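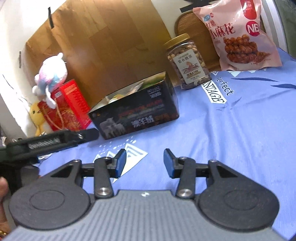
Figure 6. Gripper open above the table, fingertips apart. Black box, jar of nuts, snack bag and soft toy in the work area.

6. Clearing a table: preparation and first session

6.1 What to expect

Many users open the manual at this section, so we answer the usual question first. Can the Uvska arm clear a table in your home by itself? Partly. With a good set of hand-held demonstrations it can move boxes and jars of known shape to a tray, if the light is steady and the items do not touch one another. It cannot yet be trusted with a full table after a family meal, and it cannot judge what is rubbish and what must be kept.

In our test flat the arm cleared 58 of 90 mixed items without help. The soft items and the bags made most of the failures. Please keep this result in mind when you plan your own table.

The demonstrations are made by a person who holds the Kevex gripper and does the chore in the normal way. The Tiketti program stores the movement. The arm learns from it later, as explained in section 8.

6.2 Before you start

You need the hand-held gripper with a charged battery, a table at hip height, a cloth that does not slide, and a tray or basket for the cleared items. Tiketti must be installed already (section 3).

Choose items which really live in your home. Items bought only for the training are often too clean and too regular, and the arm then has difficulties with the old biscuit tin. A patterned tablecloth is allowed. In the first version of the program we asked for a plain one, but from version 2 this is no more necessary.

Remove knives, glasses with liquid, medicines and candles.

CAUTION: Keep the fingers of your free hand away from the finger joints while the gripper closes. The links can pinch the skin. Long sleeves and loose jewellery should be kept clear of the joints.

6.3 Setting the table

1. Spread the cloth. Small creases may stay. Large folds under an item must be made flat.
2. Place at least one stiff item, one heavy item and one soft item. A closed jar, an open box and a plush toy are a good mixture for the first day.
3. Let part of the items stand one behind another, as they would in daily life. Keep one finger width of free space at each side of the item you will pick first.
4. Put the tray outside the area of the items, on the side of your free hand.
5. Start Tiketti and choose "New chore", then "Table". Enter a name without spaces.

Note: If the room has a window behind the table, close the curtain. Changing daylight is the most frequent reason for a rejected session.

6.4 Checking the gripper

1. Hold the gripper above the table and open it fully. The two fingertips must face each other, with the blue pads on the inside.
2. Close it slowly on air. The pads must meet over their whole length. If one pad arrives first, see 6.7.
3. Look at the two large screws at the base of the links. They should be tight. Do not use force; a quarter turn is enough.
4. Wipe the pads with a slightly damp cloth and let them dry. Do not use oil or window cleaner.

6.5 Making the demonstrations

1. Begin every demonstration from the same height, one forearm above the cloth, with the gripper open. Press Record.
2. Wait until you hear the tone.
3. Move to the item at a calm walking speed. Do not stop in the air to think. The arm will copy the stop.
4. Close the fingers on the item. For a jar, grip below the lid and not on it. For a bag of snacks, grip the upper seam; the contents break easily and a half-empty bag turns in the fingers. For an open box, take one wall between the fingertips, only if the box is light.
5. Lift the item straight up by the width of a hand before you move sideways.
6. Lower it onto the tray and open the fingers only when the item stands.
7. Press Stop. Return to the starting height.
8. Put the item back in a slightly different place and repeat.

Make 12 demonstrations for each item, then take a break. A tired hand makes short, nervous movements and the program cannot remove them. One session should not last over 30 minutes.

If an item falls, do not stop the recording. Pick it up from the table and finish the movement. Such recordings are useful, and Tiketti marks them with a yellow flag. If the item falls on the floor, press Cancel.

CAUTION: Do not train with open glass containers. A jar must have its lid screwed on during all demonstrations and also during the later test with the arm.

6.6 Items that are still difficult

Plush toys: the fingers close well, but a leg or an ear can hang down and pull the neighbour item with it. Leave more free space.

Shiny bags: reflections change when the bag bends. Make twice the usual number of demonstrations.

Handles of rope or ribbon: the arm does not recognise them as handles. Grip the body of the item.

Transparent jars: the arm finds them by the label or the lid. A jar without both is not supported.

6.7 If something is wrong

The pads do not meet: loosen both base screws, close the fingers by hand until the pads touch, and tighten the screws again, left one first.

No tone after Record: the battery is low or the name of the chore contains a space.

Session rejected, code L: the light was not stable. Repeat the session with the lamp on and the curtain closed.

Session rejected, code H: the starting height was different between demonstrations. Lay a ruler against the table leg for the first few times, or mark the height on the wall with tape.

The arm later hesitates above one item only: add a further set for this item. It is not needed to repeat the others.

Section text: Seema Bansal. Table tests: Femi Nnaji, Krishnan test flat. Revised January 10, 2019.

Continue with section 7, Sending the sessions to the arm.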